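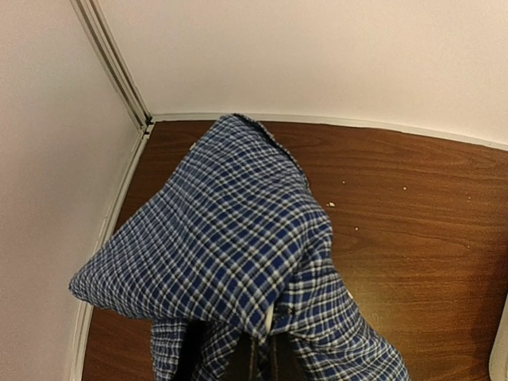 Checked garment lying bunched on a wood-grain work surface.

Automated garment folding at Tranulthorpe

Automated garment folding at Tranulthorpe refers to the use of robotic workstations for sorting, spreading and folding washed clothing at the Tranulthorpe laundry, a commercial site operated by Cunden. The site processes personal clothing for care homes, hospitals and residential schools. Folding was done entirely by hand until the first robotic station was put into service. The stations now handle part of the daily volume, and the remainder is still folded manually.

The installation is often mentioned in trade writing on laundry automation because personal clothing, unlike sheets and towels, arrives in mixed sizes, fabrics and shapes. Flatwork such as bed linen has been fed through mechanical ironers and folders for decades. Shirts, nightwear and knitted items have generally remained a hand task.

Background

Work at Tranulthorpe is divided between a flatwork hall and a personal clothing room. The flatwork hall uses tunnel washers, ironers and stacking conveyors. The personal clothing room uses smaller washer-extractors and tumble dryers, and its output is returned to named residents. Each item must therefore be matched to an owner, folded or hung, and placed in the correct bag.

Before automation, the room was staffed in two shifts. Folders stood at fixed benches and took clothing from wheeled bins. A folder was expected to read the owner's label, check the item for damage, close any buttons required by the customer's instructions, fold the item to a set width and place it in a numbered compartment. Internal assessments identified three recurring problems: shoulder and wrist strain, uneven fold widths between benches, and a backlog that formed each afternoon when the dryers finished together.

Howard Bloxham, then operations manager, proposed a trial of robotic folding after a conventional shirt-folding machine was judged unsuitable. The conventional machine required an operator to place each garment in a fixed position, which left most of the handling work in place.

Equipment

The folding stations were supplied by Celex, and the control software was adapted for the site by Huang, a systems integrator. There are 4 stations in the personal clothing room. Each consists of a flat work surface, robotic arms fitted with two-finger grippers, an overhead camera and cameras mounted near the grippers.

The overhead camera provides a general outline of the garment. The gripper cameras provide a close view of edges, hems, collars and labels. Close views are needed because a crumpled garment hides most of its own outline, and an overhead image alone does not reliably separate an outer edge from an internal fold. Checked and striped fabrics give the software additional information, as the distortion of the pattern indicates the slope of the cloth. The same patterns can also mislead the edge detector where two layers of the same fabric overlap.

Gripping force is limited to prevent marking. Knitted items are handled at a lower force than woven ones. Items with beads, hooks or rigid fastenings are excluded.

Process

The working cycle is divided into five stages.

Singulation. One item is lifted from a bin and released on the work surface. If two items are lifted together, the measured weight normally exceeds the limit for a single garment and both are returned to the bin.

Identification. The station searches for the owner's label. When no label can be read, the item is lifted, turned and released again. After repeated failures it is sent to a manual bench.

Spreading. The arms grasp two points, usually at the shoulders or the waistband, and draw the item across the surface until it lies flat. This is the longest stage. Its duration depends mainly on how the garment has landed. A shirt lying over itself with its collar concealed may need several lifts before a usable pair of points is found.

Folding. The sleeves or legs are brought inward and the body is folded to the width set for the customer. Fold width is checked against the overhead image.

Transfer. The folded item is moved to a tray, and the tray number is recorded with the label data.

Spreading and identification account for most of the rejected items. Long-sleeved nightwear has been the most difficult common category, largely because soft sleeves tend to become trapped beneath the body of the garment.

Throughput

During the initial trial, the four stations together folded 948 items in a single shift, with manual assistance at the label-reading stage. The figure was used as the baseline for later comparison. Normal planning assumes 800 items per shift, a lower value that allows for cleaning, changeover between customers and recovery from faults.

An experienced hand folder remains faster than a single station on most garments. The stations were justified on the basis of continuous running and more even workload. They are scheduled to operate through meal breaks and at the end of the afternoon, when the bins were previously at their fullest.

Up to 40 percent of long-sleeved nightwear was diverted to manual benches in the early months of operation. The proportion fell after the spreading routine was revised. Flat knitted tops and short-sleeved shirts were diverted much less often.

Effects on staff

No folding positions were removed when the stations were introduced, under an agreement reached before installation. The content of the jobs changed considerably.

Three roles replaced the single role of folder. Station attendants load bins, clear faults and clean work surfaces and cameras. Finishers handle diverted items, mending and hanging garments. Checkers compare trays with customer records before bagging. Staff rotate among the roles during a shift. Rotation was introduced at the request of the finishers, who had begun to receive a concentrated supply of awkward items and reported that the work had become more tiring despite a lower count.

Agnes Lie, a former bench folder who became the first station attendant, prepared much of the training material. Her fault guide classified stoppages by what an attendant would see on arrival, such as a sleeve under the body or an item hanging over the front edge, and did not use the supplier's numerical codes. The codes were later added beside her descriptions. The guide was adopted as the standard reference for new attendants.

Reports of wrist strain declined in the first year. Reports of eye fatigue rose among checkers, whose work involved longer periods at a screen. Screen time was subsequently limited to half of any shift.

Pay was a point of disagreement. The operator first classified station attendants at the same grade as folders, on the grounds that no technical qualification was required. Staff representative Wayne Heywood argued that fault clearing and customer changeover amounted to machine operation. Attendants were regraded following a review, and finishers received a smaller increase reflecting the mending work. Checkers remained at the original grade.

Informal knowledge held by the bench folders proved difficult to transfer. Folders had known, for instance, which homes sent clothing inside out and which residents preferred cardigans buttoned. A notes field was added to the customer record to hold this information. Its use has varied between shifts.

Safety and maintenance

Each station is enclosed on three sides by fixed panels, with a light curtain across the loading side. Breaking the curtain stops the arms. Restarting requires a separate button outside the enclosure, so that an attendant cannot restart the station while reaching inside.

Work surfaces are wiped at each customer changeover. Lint and small debris are the main contaminants. Loose particles can be picked up by damp or brushed fabrics, and bright specks on a dark surface are occasionally registered by the vision system as buttons or label fragments. Glare from a glossy surface has a similar effect. Lighting was moved to a lower angle on the advice of maintenance engineer Kieran Bellamy, and false label readings decreased.

Gripper pads are replaced on a fixed schedule. Worn pads slip on smooth synthetic cloth well before they slip on cotton, and attendants are instructed to report slipping on synthetics as an early sign of wear.

Assessment

An internal review presented on Wed 11 January by Darren Treloar, the site's production engineer, concluded that the stations had met their targets for fold consistency and afternoon backlog but had not met the target for unattended running. Attendants were needed more often than the supplier's estimate had allowed, mainly during spreading. The review recommended that staffing plans treat each attendant as responsible for two stations.

The review also noted an increase in correctly returned items, which it attributed to the tray record and to the separate checking role. It did not attempt to divide the improvement between the two. Critics within the workforce observed that a checking role could have been created without robotic equipment.

A proposal to extend the stations to hanging garments was deferred. Placing a shirt on a hanger requires the collar opening to be located and held while the shoulders are passed over the hanger, and test results were considered too variable for routine use. Hanging remains a manual task at Tranulthorpe.

See also

Flatwork ironer
Industrial laundry
Machine vision
Robotic manipulation of deformable objects
Tunnel washer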